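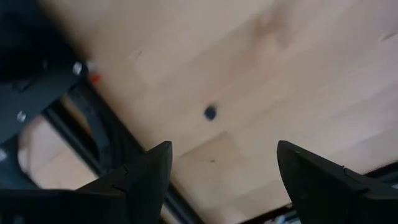 Leave the Long Tables Alone
by Jawad Siddiqui
3/25/26

I eat lunch at the Relitville library four days out of five, and I've been doing it long enough that I have opinions. Strong ones! So when the notice went up by the front desk saying the big shared tables on the ground floor were going to be swapped out for single study booths, I read it twice, went and sat down at one of the big shared tables, and got a little worked up over my sandwich.

The plan, if you missed it, is to take out the long tables and put in 15 booths. Each booth gets a door, a light, an outlet and a little shelf for your bag. You book it on your phone. When your time is up the light blinks and you're supposed to pack up and go. Right now, if you squeeze (and in exam season people do squeeze), the long tables seat 70.

I can do that subtraction and so can you, but the seats aren't what's really bugging me. I could live with fewer seats. What bugs me is the idea underneath, which is that the best thing a public building can do for a person is put a wall around them.

I get the appeal, I do. My apartment is noisy and my upstairs neighbor has taken up what I think is tap dancing. There are days I'd pay good money for a small box with a door. And the library did ask people. They ran a survey, and 195 of us filled it in, and the thing people wanted most was "quiet." Fine. I probably ticked quiet too. Who's against quiet? But if you ask me whether I'd like a booth I'll say sure, the same way I'd say sure to a free hat. Ask me what I'd give up to get one and we're having a different conversation.

So let me tell you what happens at the long tables, because I suspect the people who drew up the plan don't spend a lot of lunch hours there.

The table by the newspapers belongs to the crossword people from eleven on. They don't know each other, or they didn't. One of them reads a clue out loud when he's stuck, to the air, and somebody two chairs down answers without looking up. I've learned the names of three rivers that way. Past them you get the high school kids, who come in after three and take up more room than seems possible with their coats. They're loud for ten minutes and then they go quiet all at once, like birds. And there's a woman who does her taxes at the far end, starting in January. By April she has receipts laid out across half the table and everyone just works around her.

None of that is programming. There's no sign-up sheet. You couldn't put it in a brochure without making it sound silly. It happens when you set a big flat surface in a warm room and let anyone sit at it for as long as they like.

I met Naveed Minhas at one of those tables. This was a few winters back, when I was between jobs and telling people I was consulting. He was learning to fix watches from a book and he asked me, a total stranger, whether I'd hold a lamp. I held the lamp. We talked for maybe an hour, and he mentioned that Markow, the hardware place out past the bus station, was short a person on the counter. I still work there. I'm not saying every shared table gets you a job. I'm saying that in a booth with a door he'd have propped the lamp on his bag and I'd have gone on consulting.

Naveed thinks I'm overdoing this, by the way. He likes the booths. He says he's tired of other people's chips, and that it's easy to be romantic about strangers if you're the kind of person who enjoys them. He has a point there. Some people come to the library to get away from people, and they've got as much right to the place as I do. A person who's shy, or grieving, or on a phone call with the bank should have somewhere to go and shut a door. Build a few! Put four of them along the back wall where the old microfilm cabinets are, I'd be delighted.

But Plelside already did the full version, and I took the bus over there on my day off to see it. Their reading room is nice. I want to be fair, it's really nice, the carpet is new and the lights are kind to your face. Every booth was booked when I walked in and I could see into a fair number that didn't have anyone in them. People reserve and don't show, same as they do with dentists. An older guy with a newspaper under his arm was standing by the check-out screen, looking around for a chair. He read the front page standing up. Then he left, and I've thought about him a lot more than I expected to.

That's my trouble with booking in general, too. It's creeping into everything. You book the tennis court, you book the picnic table, and last summer I had to book a slot to swim at the Panganiban pool, where I used to just turn up with a towel. I understand why it happens. It's tidy, and somebody gets a chart at the end of the month. But a thing you have to book is a thing you have to plan for, and the people who can plan their Tuesday down to the half hour are mostly the people who were doing okay already.

There's a petition, and as of this morning it has 1,621 names on it, which for Relitville is a crowd. I signed it. If you'd like to sign, it's on a clipboard at the Markow counter (ask for me, I'll be in the back with the paint). The library board takes comments through the middle of April, and you can hand one in on paper at the front desk. Keep it short and say what you use the tables for. And if you'd rather have the booths, write in and say that too. Naveed already has.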